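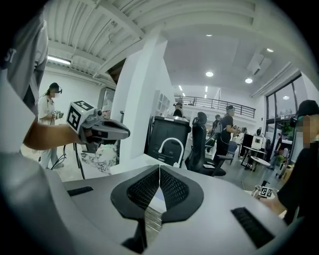
The captain of Kastomis, the amateur baseball side, expects a harder season than the last one. His team finished second in October, two wins behind Escobar, and lost three regular pitchers over the winter.

"We scored enough runs last year," he said when we spoke on 1 March 2022. "Walks were what cost us. We gave away 23 in the last 8 games and you can't win a league like that."

Training has changed as a result. Pitchers now throw shorter sessions and finish each one with runners on base. He said the younger players found it dull at first. 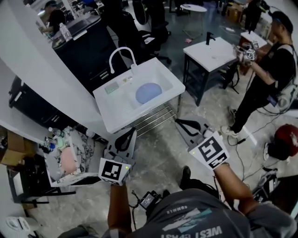 White sink on a metal stand, with a tall tap.

He does not agree with those who have already written off Ater. "They beat us twice. Their shortstop is the best fielder in the league and they kept him."

The opening match is away at Pitotum, where the outfield slopes towards the left-hand fence. Kastomis have not won there for three years.

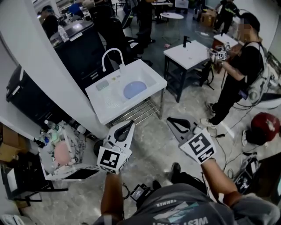 He would like to bat first in the order again, although his knee may decide that for him. "I had it looked at before Christmas. It's fine going in a straight line. Turning at second is the problem."

Asked for a prediction, he gave Escobar the title and his own team third place. "If the new lads throw strikes, we might do better. I'd take third today."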